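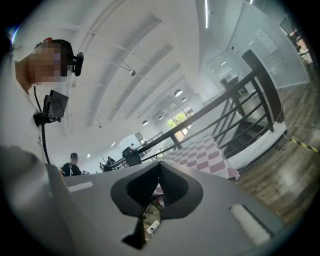
How do we know that two recordings, made by two devices with two clocks, show the same moment?

We compare a motion that both devices can feel or see, and we shift one recording until the two motions agree. Most of this report is about how to do this in software, how well it works, and what happens to a robot policy when it is done badly.

Project report, Robot Software Laboratory course
Department of Automation, Pledadbridge Technical College
Submitted in June

1. Background

Our group joined the Trustesby project in the second half of the year. The project trains arm policies from human demonstrations. A demonstration is made with a hand-held gripper, and the operator also wears a camera on the head. The gripper gives a video stream, an inertial stream and the opening width of the fingers. The head camera gives a second video stream and its own inertial stream.

Before our work, the streams were joined by file creation time. This was simple, but the file creation time depends on when the operating system finishes opening the file. On a busy recording computer it can come late, and the delay is not the same for every recording. The older students in the project knew about this and corrected the worst recordings by hand.

Our task was to replace the hand correction with a tool. We named the tool Dullia. It reads one demonstration folder, estimates the time offset between the gripper and the head camera, writes the offset to a small text file, and gives a score which says how much the offset can be trusted.

2. What was already there

The recording software was not ours and we were not allowed to change it. This was a strong limit. A hardware trigger line between the devices would solve the problem in a cleaner way, and we wrote this in our first proposal, but the supervisor asked us to work only with the data as it is. There was already a large archive recorded without any trigger, and it should stay usable.

The archive we received has 988 demonstrations. The tasks are table tasks: picking, placing, opening a box, folding a cloth. After we removed folders with a missing stream, 900 were left for our tests. Each stream has its own time stamps, and inside one stream the time stamps are regular. The problem is only between streams.

3. Method

3.1 Choice of signal

We needed a quantity that can be computed for both devices and that does not depend on how the device is mounted. Acceleration was our first idea. It did not work well. The hand and the head accelerate differently during a task, and gravity appears in different axes.

We changed to the size of the angular velocity. For a rigid body this value is the same in every sensor frame, so no calibration between sensor and camera is needed. Still, the hand and the head are not one rigid body. During the task itself, the two signals have little in common.

The solution came from the recording habit of the operators. At the start of each demonstration the operator turns the whole upper body left and right, as the recording guide asks, to help the mapping software. In this short part, the gripper and the head turn together. Dullia finds this part and uses only it.

3.2 Finding the turning part

We slide a window over the beginning of the gripper stream. In each window we compute the energy of the angular velocity in the low frequencies, where body turning is, and compare it with the energy in the high frequencies, where finger and wrist work is. The window with the highest ratio is selected. If no window passes the threshold, the tool stops and reports "no turn found". We preferred this to a guess.

3.3 Estimating the offset

Both signals are resampled to a common rate and filtered with the same low-pass filter. It is important to run the filter forward and backward, so that it adds no delay of its own. In our first version we forgot this for one of the two signals, and all offsets had the same small error. We found it only when we tested the tool with a recording compared against itself. The answer should be zero and it was not.

After filtering, we compute the normalized cross-correlation for all shifts in the search range and take the highest peak. A parabola is fitted through the peak and its two neighbors to get a result finer than one sample.

3.4 Score

A single high peak means a clear answer. Turning left and right is a periodic motion, however, so there are often side peaks, one turning period away. The score is the difference between the highest peak and the second highest. When the operator turns very regularly, the score is low even if the correlation is high. We asked the operators to make the second turn slower than the first, and the new recordings have clearly better scores.

4. Software structure

Dullia is written in Python and has 4 modules: reading, selection, estimation and reporting. Each module can be run alone from the command line, with the output of the module before it saved on disk. This costs some disk space, but it made debugging much easier, and it let us divide the work in the group.

The reporting module draws both signals before and after the shift. We planned it as a small extra. In practice it became the part that the other students use most, and a person can see a wrong alignment in these plots very quickly.

For replay of the aligned streams we used the viewer called Nomura, which the laboratory wrote in an earlier year. It had no option for an offset per stream, so we added one. The change was small but the viewer had no tests, and we wrote a few before touching it.

5. Results

To measure the error we needed true offsets. We labeled a part of the archive by hand: in both videos we looked for the moment when the gripper first touches an object, and wrote down the frame. Two students labeled each recording without seeing the other's result. Where they disagreed by more than one frame, they looked again together.

On the labeled recordings with a good score, the difference between Dullia and the labels was below one video frame in almost all cases. The labels themselves are not more exact than one frame, so we cannot say more than this.

With a low score the results are mixed. Many offsets are still correct, and others are wrong by one full turning period. We decided that low-score recordings must be checked by a person and may not go directly into training.

In 17 recordings the tool reported "no turn found". We watched all of them. In most, the operator started the task at once and did not turn. In the rest, the operator turned only the arm, and the head stayed still.

6. Effect on the policy

We trained the same policy two times, with the old alignment and with the new one. All other settings were the same. With the old alignment, the arm often closed the fingers too early, before it reached the object. With the new alignment this mistake became rare. The other common mistake, a grasp too close to the edge of the object, did not change, and we think it has another cause.

We must be careful here. Each policy was trained only once for each alignment, with one random seed. A repeated training would take roughly a week of computer time per setting, and we did not have it.

7. Problems that remain

Clock drift is not handled. Dullia gives one offset for the complete recording. For short demonstrations this is enough, but for long ones the two clocks move apart slowly. An end-of-recording turn would make it possible to estimate the drift with the same code. We tested this on a few new recordings and it looks possible, but the archive does not have such turns.

The threshold in section 3.2 was chosen by looking at recordings of our own group members. Another operator may turn more slowly. The value is in the configuration file and is explained in the comments.

Dropped frames are detected but not repaired. If frames are missing inside the turning part, the tool prints a warning and continues.

8. Handover notes

The code, the hand labels and the labeling rules are in the Trustesby repository, in the folder "alignment". Run the self-comparison test first after any change to the filters. The modified viewer is on a separate branch and has not been merged, as the recording group still uses the older file format.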